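本手順書は、オルターノ(Oltano)組立作業セルにおいて、デスクトップ型コンピュータへの部品装着作業をロボットに教示する際の標準的な手順を定めるものである。対象は、CPUおよびメモリモジュールの装着とし、直接教示(アームを手で導く方法)と遠隔操作による教示の双方を扱う。

改訂日:2021年7月14日

## 1. 適用範囲

教示担当者は、事前に安全講習を修了し、所属部署の承認を受けた者に限る。記録したデータは、教示データ管理システム「Tratero」に登録し、学習用データとして利用する。電源ユニットの配線作業およびドライブの着脱は、本手順書の対象外とする。

## 2. 作業前の準備

1. 非常停止ボタンの動作を確認する。
2. コンピュータケースの側板を外し、開口部を上に向けて作業台に横置きする。電源コードは必ず抜いておく。
3. 部品治具をケースの横に固定し、CPUとメモリモジュールを所定の受け部に載せる。
4. CPUソケットのレバーおよび固定枠の状態を目視で確認する。ピンに変形が認められる場合は、当該マザーボードを使用しない。
5. アームを待機姿勢に移動し、グリッパの指先がケースの縁に干渉しないことを確かめる。

治具の位置は、教示の途中で変更してはならない。やむを得ず動かした場合は、それまでの記録を別の組として保存し、基準位置の登録からやり直すこと。

## 3. 直接教示の手順

直接教示は、治具からの把持点や退避点など、大まかな経由点を登録する場合に用いる。

1. 操作盤で「手動誘導」を選択し、アームの保持力が切り替わったことを確認する。
2. 手首に近い関節を両手で支え、部品の真上までゆっくりと導く。グリッパの指を直接引いてはならない。
3. 把持点の直上で一度停止し、経由点を登録する。
4. 垂直に下降して把持点を登録し、グリッパを閉じる。
5. 同じ経路で上昇し、ケース内の目標位置の上方まで移動して、再び経由点を登録する。

CPUを把持する際は、側面の対向する二辺を挟むものとし、裏面の接点には触れさせない。メモリモジュールは長手方向の中央付近を把持する。偏った位置で把持すると、挿入時に基板が傾き、スロットの片側に荷重が集中するおそれがある。

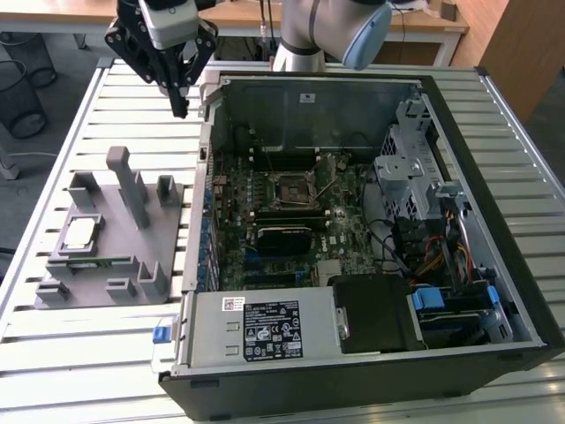
登録した経由点は、低速の再生運転により確認する。再生中、担当者は非常停止ボタンに手の届く位置を離れてはならない。ケースの内壁やケーブルに接近する箇所があれば、その手前に経由点を追加し、迂回させる。

## 4. 遠隔操作による教示の手順

部品の挿入など、接触を伴う動作は遠隔操作で教示する。操作装置にはペソネン(Pesonen)式操作卓を使用する。

1. 操作卓とアームの姿勢を一致させたのち、追従を有効にする。姿勢の差が許容範囲を超えている場合、追従は開始されない。
2. 記録を開始し、二秒以上静止してから動作に移る。
3. 部品を目標位置の上方へ運び、向きを合わせる。CPUは三角印、メモリモジュールは切り欠きを基準とする。
4. CPUは押し込まず、ソケットに静かに載せてから指を開く。
5. メモリモジュールは両端が均等に入るよう、力覚表示を確認しながら押し下げる。
6. グリッパを退避させ、静止した状態で記録を終了する。

一つの課題につき、有効な記録を9回分取得する。連続して教示を行う場合は、5回ごとに休憩をとり、操作卓の原点を再確認すること。

## 5. 記録の判定と登録

記録の終了後、担当者は次の区分により判定を付す。

| 区分 | 基準 |
|---|---|
| 有効 | 課題が完了し、途中に不要な接触がない |
| 要確認 | 課題は完了したが、再把持または長い停止を含む |
| 無効 | 部品の落下、非常停止、または記録の欠落がある |

無効の記録も削除せず、理由を付して保管する。改訂日現在、Trateroに登録されている記録は1,241件、このうち有効と判定されたものは1,069件である。

## 6. 作業後の処置

アームを待機姿勢に戻し、追従を解除したうえで駆動電源を切る。使用した部品は帯電防止袋に収納し、接点の汚れや傷を点検する。異常が認められた部品には札を付け、保守窓口「Stulard」に引き渡すこと。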